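4. 結果と考察

4.1 記録の全体

記録は最終的に351件。参加者65名、期間は9月から配布分の回収まで。1人あたりの件数はかなりばらつく。一度も書かなかった人もいれば、ほぼ毎日書いてくる人もいて、平均はあまり意味がないので載せない。重複の疑いがあるもの(同じ参加者が同じ日に似た文面で二度送っているもの)は、本人に確認がとれた分だけ統合した。確認がとれなかった分はそのまま残してある。

配布したのは Stilham の32GBのUSBメモリで、中身は全部同じ、外装だけが違う。直方体の無地(以下、無地型)、同じ寸法で色つきのもの(色型)、動物の頭部を模した軟質カバーつきのもの(頭部型)、食べ物を模したもの(食品型)、キャップに小さな人形が立っているもの(人形型)の5種。3章でも書いたが、割り当ては無作為で、希望は聞いていない。これについては後で触れる。人形型だけ他より長く、隣のポートをふさぐ。設計段階で気づくべきだった。

記録の取得には Skoveo を使った。スマートフォンから短文を送ると時刻がつくだけの簡単なもの。途中で一度、通知が飛ばない不具合があり、そのあいだの記録は少ない。補正はしていない。

4.2 紛失と置き忘れ

本稿では「紛失」を、本人が探したうえで一晩以上手元に戻らなかったもの、「置き忘れ」をそれより短いものとした。境界は恣意的である。一晩、という区切りにしたのは、終業後に気づいて翌朝見つかるという報告が予備調査で多かったため。

予想では、目立つ外装ほど紛失が少ないはずだった。半分は当たっている。頭部型と食品型は、無くしても戻ってくるのが早い。見つけた人が持ち主を知っているからで、記録には「あのパンの人でしょ、と言われて返ってきた」といった文面が何度も出てくる。無地型ではこれがほぼ無い。拾われた無地型はとりあえず共用の引き出しに入り、そこで他の無地型と混ざる。名前シールを貼った参加者もいたが、シールは剥がれる。

一方、置き忘れ自体は頭部型のほうが多かった。これは予想と逆。理由はいくつか考えられる。ひとつは、挿したまま飾っておく使い方。頭部型と人形型の参加者には、ファイルの受け渡しが終わっても抜かない人が目立った。抜くとさびしい、という記述もある。抜かないので、ノートPCごと会議室に持っていき、そこで邪魔になって抜き、机に置いてくる。無地型は使い終わったらすぐペンケースにしまわれる。置き忘れの機会がそもそも少ない。

もうひとつはポケットに入らないこと。食品型の丸パンは厚みがあり、胸ポケットに入れると膨らむ。結果、手に持って歩くことになり、コピー機の上やら給湯室の棚やら、手をあける必要のある場所に置かれる。コピー機の上という報告は型を問わず多いが、食品型ではとくに多い。

4.3 取り違え

取り違えは、同型どうしで起きたものと異型で起きたものに分けた。異型の取り違えは頭部型がらみでは報告なし。当然といえば当然。色型では、青と緑の取り違えが照明の暗い会議室で起きている。色型は「色が違えば十分だろう」という発想で入れたものだが、色を覚えていない参加者が思いのほか多かった。終了時の聞き取りで、自分のものの色を間違えて答えた例もある。動物の種類を間違えた参加者はいない(クマかタヌキかで迷った人はいたが、これはカバーの造形の問題だと思う)。

同型どうしの取り違えは無地型に集中する。中身のファイルを見て初めて気づくケースがほとんどで、この場合、他人のファイルを一度は開いていることになる。情報管理の観点からはこちらのほうが紛失より問題かもしれない。今回は参加者に業務上の重要なファイルを入れないよう依頼してあったので実害の報告はないが、依頼が守られていたかどうかは確かめていない。

キャップの紛失は別に数えるべきだった。人形型はキャップ側に人形がついているため、キャップを無くすと外見上は無地型とほとんど変わらなくなる。つまり途中から条件が変わってしまった参加者がいる。分析では配布時の型のまま扱った。ここは弱い。次回は紐でつなぐか、人形を本体側につける。

4.4 愛着と選択

希望を聞かずに配ったことへの不満は、開始直後の記録に多い。「いい歳をしてこれを挿すのか」というものから、隣の席の人のほうがよかったというものまで。時間がたつと減る。慣れたのか、書くのに飽きたのか、記録からは区別できない。終了後に持ち帰ってよいと伝えたところ、頭部型はほとんどが持ち帰られ、無地型は返却箱に入っていたものが多かった。容量は同じなのに、である。

ただし、これを愛着とそのまま呼ぶのは危ない。家族、とくに子どもにあげるためという理由が頭部型では相当数あった。本人が使い続けるつもりだったかどうかは聞いていない。聞けばよかった。

愛着の指標として用意した質問紙(3.4節)は、型による差が小さい。質問文が「この製品を大切に思う」のような堅いもので、USBメモリに対して答えにくかったらしい。自由記述のほうがよほど差が出ている。人形型の参加者では、名前をつけたという記述が複数あった。無地型で名前をつけた人はいない。

4.5 落下と発見場所

発見場所の記述は自由文なので、読んで分類した。机上、機器の上、衣類の中、鞄、床、家具のすき間、その他。二人で別々に分類し、食い違ったものは相談して決めた。食い違いが多かったのは「床」と「家具のすき間」で、机の脚の裏はどちらなのか、など。基準は付録に載せる予定。

Haworth 棟と Komeda 棟では什器が違い、発見場所の傾向もすこし違う。Komeda 棟は壁ぎわに棚が多く、棚と壁のあいだに落ちる。Haworth 棟は棚が少なく、かわりに床と椅子まわり。棟の差と職種の差が重なっているので、什器だけのせいとは言えない。

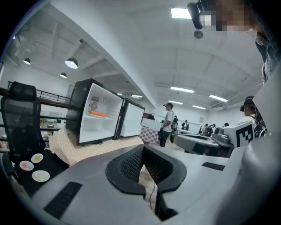
外装の形状と落下後の見つかりやすさについては、机の高さから落ちた場合と、着席中に身につけていたものが落ちた場合とで分けて考えたほうがよい。後者では椅子の種類が効いてくる。図3の左側に見える、背もたれが高くヘッドレストのついた黒いメッシュの椅子のような型を想定すると、背にかけた上着のポケットから物が出ても座っている本人には見えにくく、床に落ちた音でやっと気づくことになる。軟質カバーの頭部型は音がほとんどしない。無地型は硬い音がするので気づかれる。ここは目立つ外装が不利になる数少ない場面で、設計上は見落とされやすい点だとおもう。加えて、黒いものは黒い椅子の上では見えない。頭部型のうち黒ネコだけが座面での発見が遅れており、同じカバーでも白ウサギはすぐ見つかっている。例が少ないので傾向として述べるにとどめる。

床で見つかったものについては、拾った人が本人かどうかで経過が大きく変わる。清掃時に拾われたものは総務の箱に入り、そこに箱があることを知らない参加者が多かった。無地型の紛失のうち後日この箱から出てきたものがあり、これは紛失のまま数えている。定義どおりなのでそうしたが、箱の場所が周知されていれば置き忘れで済んだはずのもの。

4.6 端子の破損

副次的な結果として端子の曲がり。人形型で目立つ。挿したまま人形に手や書類が引っかかり、横方向の力がかかる。長いので余計に曲がる。頭部型はカバーが柔らかく、当たってもカバーが逃げるため、端子まで曲がった例は少ない。食品型は中間。破損の程度は写真で送ってもらったが、曲がりの角度を測れるような撮り方を指定しておらず、使えるか使えないかの二値でしか扱えなかった。

使えなくなったものは同じ型の予備と交換した。予備の在庫が偏っていて、人形型は終盤に足りなくなり、最後の数名には色型を渡している。この数名の交換後の記録は4.2節と4.3節の集計から除いた。

4.7 限界

参加者が二つの棟の同じ組織に属していること。型ごとの人数がそろっていないこと。自己申告であること、無くしたことに気づかなければ記録されないこと。最後のものがいちばん大きい。無地型は無くしても気づかれにくいと考えられ、無地型の置き忘れは実際より少なく出ている可能性がある。4.2節で述べた頭部型の置き忘れの多さも、いくらかはこれで説明できてしまう。定期的に所在を確認させる方法も検討したが、確認すること自体が紛失を減らしてしまうので今回は見送った。

また、外装の大きさと意匠を分けていない。頭部型も食品型も無地型より大きく、大きいから見つかるのか、パンだから見つかるのかは今回のデータでは切りわけられな い。同じ体積の無地の塊を作って比べる必要がある。試作は済んでいるが、見た目が消しゴムに近く、別の取り違えが起きそうではある。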